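Two grippers, one green cloth

I've been meaning to write this up since the start of October 2023, and I kept putting it off because I wanted to have a real winner to announce. I don't have one, so you're getting the long version instead. Put the kettle on.

When Yuk-lan Pan let me have bench time on her arm for a couple of weeks, I brought two grippers along. The first is the Vernar, a plain parallel jaw with flat rubber pads, the kind of thing you can bolt on and forget. The second is the Jukier, with softer fingers that bend around whatever they close on. I'd read nice things about the Jukier and I'll admit I wanted it to be the one (it costs more, and I'd already half talked myself into buying it).

The routine was simple. Open the little drawer by its knob, pick up the toy, pick up the cloth, put everything back any old way, and do it all again. I did 50 rounds with each gripper, with the same controller settings and the same tired person pressing the button. I started out placing things very carefully and then decided that was silly — a cloth at home never lands the same way twice, so why should mine?

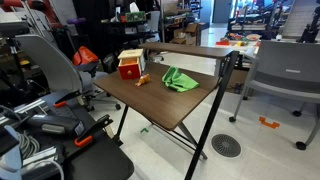 The drawer

I expected the round knob to be the easy part, and with the Vernar it mostly was. Flat pads on a small round thing don't touch much of it, but they squeeze hard, and if the arm came in straight the drawer slid right out. If it came in crooked the whole box wanted to come along for the ride! The Jukier was gentler and let go of the knob 13 times, usually just as I was getting hopeful. Lowering the pull speed helped a lot, and I wish I'd tried that on the first day.

The toy

Both grippers were happy here. It's a small orange thing that lies on its side, and either one could scoop it up from above. The Vernar dropped it now and then when it caught the narrow part. The Jukier hardly cared where it grabbed, and I started to feel better about my shopping plans.

The cloth

Oh, the cloth. I thought soft fingers and soft fabric would be a lovely match, and they just aren't, at least not with my settings. The Jukier would close on a fold, lift, and let the fold slip away as if it had all afternoon. The Vernar pinched it and held on. Ermanno D'Amico, who has been picking up towels with robots far longer than I have, told me to go in lower and close slower, and that cut the Jukier's misses to 12. It's better, though I'm still a bit sore about it.

I also spent around seven hours fussing with the wrist camera from Costello. Bright green against dark brown is about as kind as colors get, so finding the cloth was never the trouble. Working out which fold was on top was another matter, and I ended up picking the point by hand for most rounds.

Next I want to put the Vernar's rubber pads on the Jukier's fingertips, if I can get them to stick. Yuk-lan thinks double-sided tape will do it. I've ordered the tape.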